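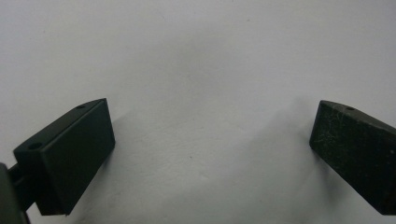 Went to the Joneo open day Thursday. They're the ones with the warehouse picking arms and, lately, the handheld gripper you carry around to "teach" the arms. Long thread. I was in a bad mood before I got there and the parking didn't help.

First, the format. You get a lanyard, a coffee and a 2 pm slot. You stand behind a yellow line. Someone with a headset mic tells you the arm is "learning from people." Then it picks up a bottle of shampoo and everyone films it.

I've been to enough of these to know you watch the table and ignore the arm. Who sets the objects down? Same person every time, same spots, label facing the same way. I asked if I could move the shampoo. Big smile, "maybe at the end." At the end there was cake.

To be fair to the guy with the headset (Heikki Partanen, he was nice about it), he did let a kid swap a sponge for a glove. The arm went for the glove, pinched a finger of it, dragged it a few inches and stopped. Best part of the day. I mean that. I learned more from the glove than from the shampoo.

The handheld station was more interesting and had almost no line. You hold the thing, squeeze, the two fingers close, and a camera on it records what you did. They say this is how they get their training data now. Regular people doing regular chores with a claw.

They had a monitor showing what that camera sees. Two dark fingers coming in from the sides and whatever is between them. That's the whole view. If you're wondering how much of a kitchen it gets to see, that depends on where your wrist is pointing.

Something I'd like an answer on: finger wear. One of the fingers in that view has a face full of pale scratches and the other looks smooth. Same tool. Does the system care? Does it grip differently on that side? I asked and got "the model is robust to that." Robust how? Tested against what? Shrug.

I'm not saying scuffs ruin anything. My own pliers look worse. But if your pitch is that a machine learns from tiny visual details, then you should have something to say when a visitor asks about a detail.

My turn on the handheld. The job was to pick up a plastic cup and put it on a saucer. It took me 5 tries to get one they'd keep. My thumb was tired by the third. The saucer moved more than the cup did.

So then I asked what people get paid to do this all day. Long pause. "It varies by partner." One partner is an outfit called Brindari, and the Joneo folks would rather you talk to Brindari about it. There was no one from Brindari in the building.

Numbers! The slide said 2,000 hours of recordings. Sounds like a lot. I asked how many different homes that came from and Heikki said he'd have to check. If it's one test kitchen over and over, that's a very well documented kitchen.

Same slide, success rate. No failures listed, only a bar going up. I asked what counts as a success. Object leaves table, object ends up in bin. If it gets there on the second attempt? Still a success. If a human nudges it? "We'd usually exclude that." Usually.

Credit where it's due: Kerttu Pelkonen, one of the engineers, came over after the crowd thinned out and was straight with me. She said soft stuff is hard, shiny stuff is hard, and anything stuck to the table is very hard. She said she'd rather show the misses. I'd go back for that talk.

She also said most of her week is cleaning up recordings. Bad starts, people forgetting to squeeze, people filming a whole lot of countertop. Put her on the stage next time and leave the shampoo in the box.

Somebody in my replies asked if it's better than the Drinorora demo last January. Yes, in that the arm moved while I was looking at it.

Would I buy one? I don't run a warehouse. Would I tell my cousin, who does, to buy one? I'd tell him to bring a bag of his own returns and dump it on their table. If they say "maybe at the end," get your coat.

Couple of people asking about the cake. Carrot. Cut by a human.

Muting this for the night, but if anyone has worked one of the handheld shifts and wants to tell me what it pays, my messages are open.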